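### 3.2 Shelf height and small containers

Households were asked where they kept short, round containers of food, and whether these were stacked. Of the 3,708 diary entries, most named a shelf between waist and eye level. Vörös and Kerekes found the same habit in the Trelgate survey, but their sample left out rented homes.

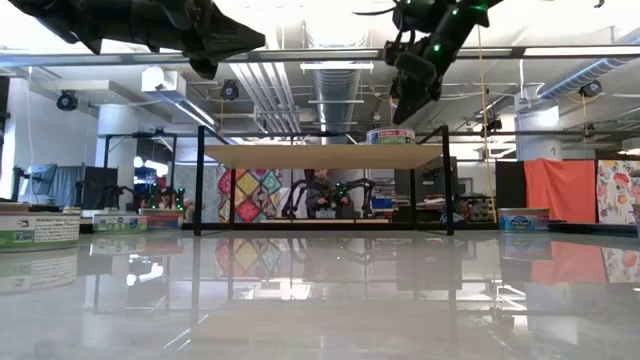
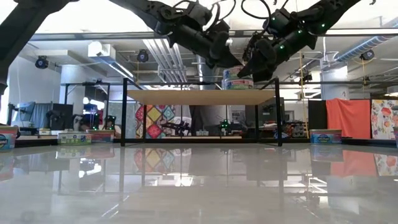
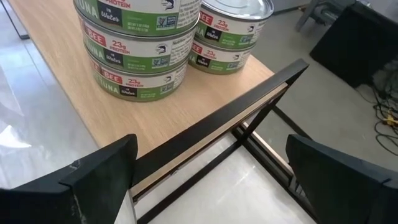

**Figure 2.** Short round food containers with printed labels. Last panel: cans of tuna in two stacks.

Stacking was more common in small kitchens - 40 percent of those households did it daily, against 20 percent elsewhere. Older respondents in Drarkimley often kept one item per row and wrote the purchase date on the lid. We coded mixed stacks by the bottom item. Entries with no stated shelf were dropped before the January recount, and the Pillai correction was applied to the rest.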